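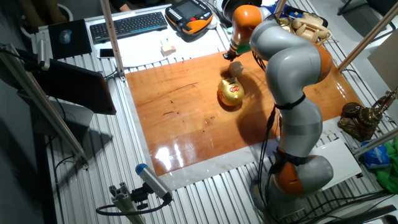 Robot arm above a wooden board, with a gold piggy bank on the board

Project Studio Practice, Unit 7
Low frequencies in small rooms: modes, boundaries and speaker position
Notes by Judit Veres

Read these notes before the lab in the Asham room. Bring a tape measure and the worksheet from Unit 6. The unit on acoustic isolation comes later; nothing below will keep sound from getting in or out of a room.

1. Scope

A small room alters what the loudspeaker puts out before it reaches the listener. At middle and high frequencies the main effects are separate reflections, which can be traced and treated one at a time. At low frequencies the wavelengths are close in size to the room, and the room has to be handled as a set of resonances. The change between the two is gradual. It is usually placed at the Schroeder frequency:

f = 2000 x sqrt(T / V)

where T is the reverberation time in seconds and V is the volume in cubic meters. The formula was derived for larger spaces and gives only an estimate in a room of this kind.

2. The Asham room

Length 14 ft, width 13.25 ft, ceiling height 92 in. Volume 1,422 cubic feet, or 40.3 cubic meters. With a reverberation time of 0.3 s the Schroeder frequency comes out at 173 Hz. Everything from the lower half of the bass guitar down to the bottom of the kick drum lies in the range where modes dominate.

3. Axial modes

An axial mode involves one pair of parallel surfaces. Its frequencies are

f = n x c / (2 x L)

with c = 1130 ft/s, L the distance between the surfaces in feet, and n = 1, 2, 3 and so on.

Length (14 ft): 40.4, 80.7, 121.1 Hz
Width (13.25 ft): 42.6, 85.3, 127.9 Hz
Height (7.67 ft): 73.7, 147.4 Hz

The length and width are nearly equal, so their modes fall in pairs. The first pair is 2.2 Hz apart. Between 43 and 73 Hz there are no axial modes at all. The first tangential mode (1,1,0) sits at 58.7 Hz and partly fills the gap, at lower strength. Expect notes near 41 Hz, the low E of a bass guitar, to ring on, and notes a fifth higher to sound thin by comparison.

Tangential modes involve four surfaces and oblique modes all six. They are calculated with the full equation in the textbook. For placement work in this unit the axial list is enough.

4. Pressure distribution

Each axial mode has maximum pressure at both walls. The first-order mode has one null, at the midpoint. The second-order mode has nulls at one quarter and three quarters of the distance, and a maximum at the midpoint.

Two results follow:

A listener seated at the exact center of the length hears very little of the 40.4 Hz length mode and too much of the 80.7 Hz one.
A listener against the back wall hears every length mode at full strength.

A common starting point is 38 percent of the room length, measured from the front wall. In the Asham room this is 5.3 ft. Treat it as the first position to measure. The final position is whatever measures best within the space the furniture allows.

The loudspeaker follows the same pattern. Placed at a pressure maximum it drives the mode strongly; placed at a null it barely drives it.

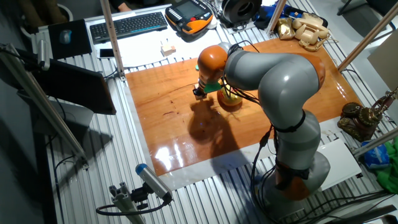 Gray and orange arm with its wrist pointed down at the board

5. Boundary interference

Sound from the loudspeaker also travels backward, reflects from the front wall and returns to join the direct sound. When the extra path equals half a wavelength the two are in opposition and partly cancel. For a listener straight ahead, with d the distance from the source to the wall:

f = c / (4 x d)

At d = 2 ft the first cancellation is at 141 Hz.
At d = 7 in the first cancellation is at 484 Hz.

Distance is measured to the acoustic source, taken here as the front baffle. A cabinet pushed against the wall still has a baffle distance equal to its depth.

Moving a speaker closer to the wall raises the frequency of the cancellation, where porous absorption of reasonable thickness begins to work and where the cabinet itself is more directional. It also raises the low end, which can be corrected with the shelf control on the rear panel. The Plondow pair in the lab has such a shelf. Set it flat before taking the first measurement and note any later change on the worksheet.

Avoid equal distances to the front wall, side wall and floor. Equal distances put the cancellations at one frequency and deepen the dip.

6. Equalization

A peak caused by a mode can be reduced with a narrow cut at the listening position. This also shortens the audible decay there if the filter matches the mode closely. The correction does not carry over to other seats.

A cancellation cannot be filled with a boost. Raising the direct sound raises the reflected sound by the same amount. The dip stays where it was and the amplifier loses headroom.

7. Desk reflection

The work surface between the speakers and the listener gives an early reflection. Take a direct path of 3.5 ft and a reflected path of 4.1 ft. The difference of 0.6 ft gives a delay of 0.53 ms and a first cancellation at 942 Hz, in the vocal range. A hard, glossy top reflects this band almost completely, and a thin cloth laid over it has little effect. Tilting the speakers, raising them, or moving the desk forward will change the geometry.
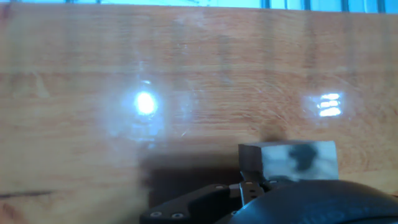 Tabletop grain with a bright round light reflection

To find the reflection point, lay a small mirror flat on the desk and slide it until the speaker's tweeter is visible from the listening seat. The method works for side walls and ceiling as well.

8. Lab procedure

Work in pairs. One person moves equipment and the other runs Skikex.

a. Measure the room and check the dimensions in section 2.
b. Place the microphone at 5.3 ft from the front wall, on the center line, at ear height.
c. Sweep 20 to 300 Hz, left speaker only. Save. Repeat for the right, then both.
d. Move the microphone back in 6 in steps, sweeping at each step, up to the center of the room.
e. Return to the best position. Move the speakers from 2 ft to 7 in from the front wall and sweep again.
f. Mark on each plot the frequencies from section 3 and the cancellations from section 5.

Do not apply smoothing to plots below 300 Hz. Keep the sweep level the same throughout.

9. To hand in

The marked plots, the completed worksheet, and one page comparing predicted and measured frequencies. Where a predicted mode is missing from a plot, give the microphone and speaker positions and state which of them lies near a null. Students who used the Fashola room in Unit 6 should repeat the section 3 table with those dimensions and attach it.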